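How to check your data balance and share leftover MB on Warberg prepaid

I switched to Warberg in November after my old carrier kept eating my balance overnight, and the first thing I noticed was that the menus are nothing like what I was used to. I spent a whole lunch break poking at codes. So I wrote everything down, and my friend Chepkoech Odera (she has been on Warberg way longer than me) fixed the parts I got wrong.

What you need first

A Warberg prepaid SIM that is already registered in your name, an active data bundle, and the Warberg app or just the plain dialer. You don't need any credit to check your balance, but you do need a little for sharing.

Checking your balance from the dialer

Open the dialer and go to the Warberg prepaid menu -- the short code is printed on the card your SIM came in. Pick "My Bundles," then "Data." You get a text back with the amount left and the time it runs out. Mine said 2586 MB the first time, and I was so happy because I thought I had burned through nearly all of it!

If the menu closes on you before you can pick anything, turn off Wi-Fi calling and try again. That fixed it for me.

Checking it in the app

Log in with your number and wait for the code by text. The balance is on the first page, but it can lag behind. Pull down to refresh, and look at the little time next to the number. If it's from this morning, it's old (I trust the dialer more).

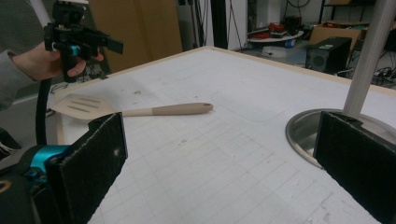
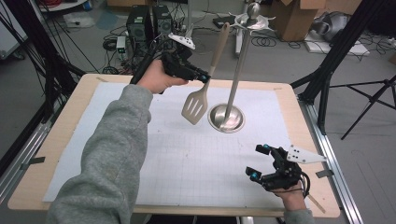 Sharing MB with someone else

Okay, so this is the part I really wanted. You can send data to any other Warberg prepaid number, up to 800 MB in one go and 3 times in a day. The steps:

1. Open the prepaid menu again and pick "Share."
2. Choose "Data," not "Credit." They sit right next to each other and I have mixed them up.
3. Type the other person's number without the country code.
4. Type the amount in MB, just the number.
5. Enter your share PIN and confirm.

Both of you should get a text. My first transfer to Brian Nyaga took long enough that I nearly sent it again -- please don't do that, wait for the text or check your own balance first. Once it's sent you can't pull it back.

Setting your share PIN

New SIMs come without one, so step 5 will fail until you make it. Go to "Share," then "PIN settings," and type a new one twice. Get it wrong 5 times and sharing gets locked, and then you have to call the help line. I did this. The hold music is very long.

A few things that tripped me up

Bonus data can't be shared, only data from a bundle you paid for. Night data can't be shared either, even at night (I tried at 1 a.m.). And the MB you send keep your end date, so if your bundle runs out at midnight, theirs does too.

If you're on an Atmont number the menu looks similar but sharing is under "Gifts," and you can't send across to Warberg. Felicidad Bañez asked me that one in the comments last time, so I checked with both help lines and they both said no. I still have to try the family bundle, and I'll add it to this page once I do.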